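### 4.2 Wer schreibt zuerst? Nachrichten nach dem ersten Treffen

Ich gebe es gleich zu: Dieser Abschnitt hat mir beim Auswerten am meisten Spaß gemacht. In der Literatur zum Onlinedating geht es fast immer um das Kennenlernen selbst, also um Profilfotos, erste Nachrichten und so weiter. Mich hat mehr interessiert, was in den Stunden nach dem ersten echten Treffen passiert, wenn beide wieder zu Hause auf dem Sofa sitzen und aufs Handy schielen (ich kenne das ja selbst).

Befragt habe ich 207 Personen aus Ostport und Mukville, alle Mitglieder der Partnerbörse Quintana. Sie haben nach jedem Treffen ein kurzes Tagebuch ausgefüllt: Wer hat sich gemeldet, wann, und wie fühlte sich das an? Die Skala reichte bis 10, wobei 10 für »ich bin die Wände hochgegangen« stand - den Wortlaut hat Weronika Walczak vorgeschlagen, und ich finde ihn immer noch besser als »starke Anspannung«. Zusammengekommen sind gut lesbare, teils herrlich ausführliche Einträge, einige davon länger als dieser Abschnitt.

Was mich überrascht hat: Die Anspannung hing kaum damit zusammen, wie gut das Treffen gelaufen war. Viel stärker hing sie an der Frage, ob man eine Regel im Kopf hatte. Wer sich vorgenommen hatte, auf keinen Fall zuerst zu schreiben, gab im Schnitt höhere Werte an, und zwar auch dann, wenn die andere Person sich noch am selben Abend meldete. Eine Teilnehmerin notierte dazu: »Ich hab mich gar nicht gefreut, ich war nur erleichtert, dass ich gewonnen hab.« Über das Wort »gewonnen« haben Dariusz Cieślak und ich lange gestritten. Er liest es als Floskel, ich nehme es ziemlich wörtlich. 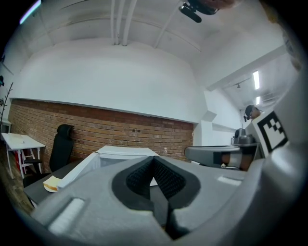
**Abbildung 3.** Zwei Greifer, einer davon mit V-förmig stehenden Fingerflächen.

Die Einträge, in denen beide auf ein Zeichen warteten, habe ich für mich »Pattsituationen« genannt, und sie sind schwerer zu codieren, als ich dachte. Im Tagebuch steht dann oft nur »nichts«, manchmal drei Abende hintereinander. In Abbildung 3 laufen die beiden schwarzen Fingerflächen nach unten hin zusammen, während der zweite Greifer von rechts zur Mitte ragt. So ungefähr stelle ich mir die zwei Sorten Annäherung vor, die eine von beiden Seiten zugleich, die andere nur von einer. Für die Codierung blieb es bei genau diesen Kategorien, plus einer für das Schweigen.

Bei der einseitigen Annäherung war übrigens fast egal, wer den Anfang machte, solange es ohne Taktik geschah. Ob das auch für Paare gilt, die sich über Freunde kennengelernt haben, kann ich mit diesen Daten nicht sagen. Die Tagebücher aus der Vorstudie im März sind hier nicht eingerechnet, weil die Skala damals noch bis 100 ging und die Werte sich nicht sauber übertragen ließen.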